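Werkstattbuch Jernulero - Greifarm am weißen Tisch
2022-09-01 - eingetragen von Grethe Egilsson
Lesezeit: 6 Minuten
9 Kommentare - 3 mal geteilt

Rezaul hatte den Arm gestern Abend auf Position »Schlafen« gefahren und dabei die Motoren stromlos geschaltet. Der Arm schlief dann auch, und zwar mit dem Handgelenk auf der Tischkante. Schaden: eine Schramme am linken Finger, sonst nichts. Ich habe die Schlafposition im Skript jetzt so gelegt, dass der Ellbogen auf der Sockelplatte aufliegt, bevor der Strom weggeht. Wer das wieder ändert, trägt es bitte hier ein.

Zum Stand. Die zweite Version der Fingerhalter ist montiert. Die erste Version aus dem Drucker war an der Schraube gerissen, immer an derselben Stelle, immer abends. Die neuen haben Langlöcher, damit man die Finger nachstellen kann, ohne das ganze Handgelenk zu zerlegen. Nimal findet Langlöcher unmoralisch (»was man verstellen kann, verstellt sich«), aber Nimal hat auch nicht die Schrauben aus dem Handgelenk gefischt. Bis jetzt halten sie. Sicherungslack ist bestellt, der alte war im Döschen zu einem sehr sicheren Klumpen geworden.

Die Handkamera sitzt weiter oben als vorher. Vorher sah sie vor allem den eigenen Greifer, jetzt sieht sie den eigenen Greifer und etwas vom Tisch. Das Kabel läuft in zwei Schlaufen am Unterarm entlang. Bei voller Drehung nach links spannt es noch, deshalb ist die Achse im Skript begrenzt. Das ist die Art Lösung, die man im März als vorläufig einträgt und im September mit einem Kommentar in Großbuchstaben versieht.

Kalibrierung Kamera zu Hand: drei Anläufe. Beim ersten lag das Schachbrett nicht plan, beim zweiten lag es plan und ich hatte die falsche Feldgröße eingetragen, beim dritten kam ein Ergebnis heraus, das ich für richtig halte, weil ich danach keine Lust mehr hatte. Die Datei heißt ekanayake_hand_03. Die 01 und 02 bitte nicht benutzen, auch nicht »nur zum Vergleich«.

Dann zur eigentlichen Aufgabe. Spielzeugobst greifen, über den Teller fahren, ablegen. Klingt wie etwas, das man einem Kleinkind nebenbei beibringt, und das Kleinkind hätte uns inzwischen vermutlich überholt. Die Schaumstofforange ist dabei angenehm, sie gibt nach und verzeiht einen schiefen Anflug. Die Aubergine verzeiht nichts. Länglich und glatt, und sobald ein Finger früher anliegt als der andere, dreht sie sich weg. Reihenfolge deshalb vorerst: Aubergine zuerst, Orange dazu.

Die Greifkraft steht jetzt auf 248. Einheit gibt es keine, das ist der Rohwert, den der Motortreiber haben will, und das Datenblatt schweigt dazu in vier Sprachen. Mit dem alten Wert hat der Greifer die Orange so gedrückt, dass sie beim Öffnen an der Auflageplatte hängen blieb und erst eine Sekunde später herunterfiel, gern dann, wenn der Arm schon auf dem Rückweg war. Das Protokoll meldete jedes Mal »abgelegt«. Formal richtig, nur der Ort stimmte nicht.

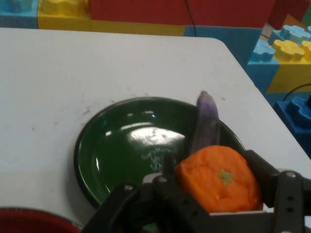 Tahsin meint, das Problem sei gar nicht die Kraft, sondern die Höhe: Wir ließen über dem Teller viel zu früh los, und alles, was rund ist, rolle dann eben, wohin es wolle. Man solle bis zum Kontakt herunterfahren, auf den Stromanstieg im Schultermotor warten und erst dann öffnen. Den Wert 248 könne man danach vergessen, der sei ohnehin Aberglaube.

Mag sein. Das mit dem Stromanstieg hatten wir schon einmal, und damals hat der Arm den Kontakt zuverlässig erkannt, nämlich den mit dem Tellerrand. Er hat den Teller dann zielstrebig zur Kante geschoben. Ich probiere es trotzdem noch einmal, aber mit einer Untergrenze für die Höhe und mit Antirutschmatte. Falls es klappt, bekommt Tahsin recht und ich schreibe es hier klein hinein.

Der Teller ist das nächste Thema. Dunkelgrün, glänzend, und die Deckenlampe steht als weißer Fleck mitten darauf. Die Segmentierung hält solche Flecken offenbar für ein Objekt und möchte sie greifen. Gestern hat sie es versucht, mit sehr sauberem Anflug, das muss man ihr lassen. Möglichkeiten, nach Faulheit sortiert:

- Lampe aus, Fenster muss reichen. Geht bis zum späten Nachmittag.
- Belichtung der Kamera fest einstellen und herunterziehen. Habe ich angefangen, dann wird der schwarze Greifer zu einem schwarzen Loch und der Abgleich der Fingerspitzen leidet.
- Teller mit feinem Schleifpapier mattieren. Sumaiya sagt, der Teller gehöre ihr.
- Diffusor vor die Lampe. Backpapier wurde vorgeschlagen und wegen der Lampe wieder zurückgezogen.

Ich bin für den Diffusor aus der Reststückkiste, matte Kunststoffplatte, müsste passen. Bis dahin mit fester Belichtung.

Tisch bitte abwischen. Auf der weißen Platte sind links hinter dem Teller dunkle Krümel und Schmierer, und der Farbfilter meldet dort gelegentlich sehr kleines Obst. Ich habe im Code eine Mindestgröße eingebaut, aber ein Lappen wäre die elegantere Implementierung.

Die großen Schaumstoffbausteine hinter dem Tisch bleiben stehen. Als Hintergrund sind sie eine Katastrophe, rot, blau und gelb, also ziemlich genau die Farben, die man aus dem Bild heraushalten will. Ich schneide im Skript alles jenseits der Tischkante weg, die Ecke rechts ist abgerundet und braucht eine eigene Maske. Wer den Tisch verschiebt, verschiebt damit auch die Maske, das heißt, er tut es eben nicht, und dann greift der Arm nach einem Baustein. Klebeband am Boden markiert die Tischbeine. Bitte ernst nehmen.

Software, kurz: Der Zweig »prirer« ist jetzt der Hauptzweig. »grernholm« bleibt liegen, bis Rezaul die Bahnplanung herausgelöst hat, die ist nämlich gut, der Rest davon ist eine Sammlung von Wartezeiten. Ich habe dort ein sleep von 9 Sekunden gefunden mit dem Kommentar »sonst böse«. Entfernt. War dann böse. Wieder eingesetzt.

Der Not-Aus hängt jetzt rechts am Tischbein, auf der Seite, auf der man auch tatsächlich steht. Getestet im Stand und in langsamer Fahrt. In schneller Fahrt noch nicht, das machen wir zu zweit. Der Arm bleibt beim Auslösen stehen und hält die Position, der Greifer bleibt zu. Darüber kann man streiten: Obst ist das egal, Fingern weniger. Nimal möchte, dass der Greifer öffnet. Ich eigentlich auch, aber dann fällt eben alles, was er gerade hält, und irgendwann halten wir etwas anderes als Schaumstoff. Entscheidung vertagt, bis dahin keine Hände zwischen die Finger, auch nicht zum Zurechtrücken der Orange.

Offen für die nächste Sitzung:

- Ablegen mit Kontakterkennung nach Tahsin, Untergrenze nicht vergessen
- Diffusor zuschneiden
- Sicherungslack auf die Fingerschrauben, sobald er da ist
- rote Schüssel als zweites Ziel einlernen, sie steht vorn links und der Arm kommt knapp hin
- Kabelschlaufe am Handgelenk verlängern, damit die Begrenzung wieder raus kann
- Not-Aus in schneller Fahrt

Nachtrag, gleicher Abend: Kontakterkennung mit Matte läuft. Der Teller bleibt, wo er ist. Die Aubergine lag hinterher quer, aber im Teller. Tahsin hat recht. Kraftwert lasse ich trotzdem auf 248.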